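抹布、盘子与三毫秒:一家小公司怎样教双臂系统收拾餐桌

2018-06-26

Tanui的办公室在一栋旧纺织楼的四层,电梯只到三层。推门进去先是两排工位,再往里才是测试间,门上贴着一张打印纸:“进门先看灯”。灯是挂在门框上的一盏旋转警示灯,亮着就说明里面有机械臂在动。

这家公司做的是控制软件。机械臂是买来的,夹爪是买来的,相机也是买来的,他们自己写的东西叫Stavenix,一套把感知、规划和底层控制接在一起的运行环境。Stavenix今年春天发布了第一个对外版本,目前有5家客户在用,其中四家是做仓储分拣的,剩下一家是连锁食堂运营商Clarnberg,要的是餐具回收和初步清洁。

分拣的活儿已经有不少人在做,套路比较清楚。餐具这件事麻烦得多,公司里一大半人的时间都花在上面。

技术负责人Tanveer Rajput在黑板上画了一张图给我看。最左边是相机,中间是一个叫“场景表”的东西,右边分成两条线,一条通向左臂,一条通向右臂。

“原来的做法是两条臂各跑各的规划,中间加一把锁,”他说,“左边动的时候右边等着。能用,但是慢,而且擦盘子这种事根本没法等,两只手得同时在。”

场景表里记的是桌上每样东西的位姿、类别、上次被看见的时间,还有一个置信度。置信度会随时间往下掉。一只盘子如果被机械臂挡住,相机看不到,它不会从表里消失,分数却会一点一点降低,降到某条线以下,规划器就不许再拿它当抓取目标,得先把手臂挪开看一眼。

这条规则看起来简单,调起来花了六个星期。分数降得太快,机械臂就会不停地让开、看、再回来,擦一只盘子要让三四次。降得太慢,夹爪会伸向一个几秒钟前盘子待过的地方。

遮挡在双臂系统里是常态。手臂本身就是桌面上最大的遮挡物,两条臂一起伸进来,工作区能剩下一半可见就不错了。Rajput的办法是把手臂自己的模型也放进感知里:关节角度是已知的,手臂在画面里应该占哪一块可以直接算出来,落在这一块里的像素全部标成“未知”。早先的版本没有这一步,程序把白色连杆当成过盘子,还试图去抓。

“它抓自己的胳膊,”坐在旁边的一个工程师补了一句,“日志里还存着,类别那一栏写的是盘子。”

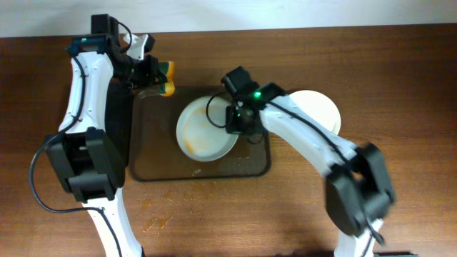 Stavenix测试台:左臂夹着海绵,右臂的夹爪在脏盘子右缘上方,托盘右侧还有一只白盘。

控制这一层,难点在接触。机械臂在空中走轨迹,误差几毫米不要紧。海绵一旦压到盘子上,几毫米就是擦不着和把盘子推跑的区别。Stavenix在接触阶段会从位置控制切到阻抗控制,让手臂表现得像一根有软硬的弹簧,垂直盘面的方向软一些,沿着盘面的方向硬一些。

切换的那一下最容易出问题。两种控制器算出来的力矩如果对不上,手臂会抖一下。团队最早的做法是检测到接触再切,延迟三个控制周期,每个周期一毫秒。三毫秒听上去很短,海绵却已经被压实了,接下来的力会冲过头。后来改成在预计接触点上方两厘米就开始过渡,力矩按比例混合,碰到盘子的时候已经完全是阻抗模式。

海绵是软的,这一点帮了忙也添了乱。软的东西能吸收位置误差,但程序不知道它此刻是什么形状。海绵吸了水以后变重,夹爪末端的负载跟着变,重力补偿就不准。他们没有给海绵建模型。每次夹起来以后,手臂会在空中停半秒,读一遍关节力矩,把多出来的重量估出来写进参数,然后才往下走。

我问为什么不干脆做一个形变模型。Rajput说试过,一个实习生写了两个月,仿真里很好看,换一块新海绵就要重新标定。

水是另一个麻烦。桌面上的水滴会反光,深度相机在反光的地方读不到数,或者读到一个很离谱的数。木纹桌面深浅不一,湿了以后颜色更深,按颜色做分割的办法也跟着失效。现在的版本对深度图里的空洞不做填补,直接交给规划器当作不能放东西的区域。这样做偏保守,手臂有时会绕一个没有必要的弯。

脏不脏由一个单独的网络判断,输出的是盘面上每一小块的污渍概率。擦拭路径就从这张概率图上生成,从概率高的地方开始,来回走,每走完一轮退开,重新拍一次。训练数据是他们自己标的,酱汁、蛋黄、咖喱各有一批。Rajput承认浅色污渍的结果不好,白盘上的一层淡油基本看不出来。

规划器要解决的另一件事,是两条臂之间的分工。谁按住盘子,谁拿海绵,什么时候换手,这些都写在任务描述文件里,用的是行为树。客户可以自己改。Clarnberg的人改过一版,把“按住盘子”这一步删了,理由是省时间,结果海绵推着盘子走出了托盘。之后Stavenix加了一个检查器,在任务文件载入的时候就跑一遍,凡是有侧向接触力的动作,都要求有另一条臂或者夹具提供约束,没有就报错。

这个检查器现在有89条规则,多数来自具体的事故。每条规则后面附一个编号,对应内部的问题单。Rajput打开其中一条给我看,问题单的标题是“左臂把线缆绕在自己腕上”。线缆不在机器人的运动学模型里,规划器看不见它,腕部连续朝一个方向转两圈半,线就绷紧了。解决方法很土:给每个腕关节记一个累计转角,超过限度就强制往回转。

工具这一块,公司里的人讲得最多。他们每天下午跑一轮回归测试,固定是100次擦盘任务,起始位置由脚本随机给出,需要人把盘子摆到指定的地方。每一次的关节数据、力矩、图像和场景表都按同一个时钟存下来。出了问题,工程师可以把任意一次回放出来,拖动时间轴,看那一刻程序认为世界是什么样子,再和画面对照。

回放工具原来只是一个工程师周末写的脚本,现在占了整个代码库不小的一块。Rajput认为它比规划器值钱。他给我演示了一次失败的任务:夹爪合拢时盘子翘了起来,画面上看是夹得太深。把时间轴往回拖,能看到场景表里盘子的高度在合拢前跳了四毫米,起因是托盘边缘的一块反光。花了不到十分钟。

“以前这种问题要吵一下午,做感知的说是控制,做控制的说是感知。”

从去年立项到现在,他们一共关掉了326张与餐具任务有关的问题单。还开着的那些里,有几张已经挂了很久,比如两只盘子叠在一起时只认得出上面那只,比如夹爪松开湿海绵时海绵粘在指尖上掉不下来。后一个问题目前的对策是让手腕抖两下。

Clarnberg的试点放在Grovelden的一处员工食堂,只在午餐之后开。机器旁边始终有一名员工,盘子擦过之后仍然要进洗碗机,机械臂负责的是去掉大块残渣和浮油,这样洗碗机的滤网不用那么频繁地清。速度比熟练工人慢很多。食堂方面对此没有太多抱怨,他们更在意的是重启:早期版本一旦急停,需要有人接上电脑手动恢复,现在改成了一个按钮,按下去以后两条臂先各自退回安全位置,再重新扫一遍桌面,把场景表从头建起来。

下一个版本定在秋天,计划加入对杯子的支持。杯子要擦里面,海绵伸进去以后相机什么也看不到,全靠力反馈。Rajput说他们还没有决定用什么办法判断里面擦干净了没有。

我离开测试间的时候下午那一轮测试还没跑完,门框上的灯还在转。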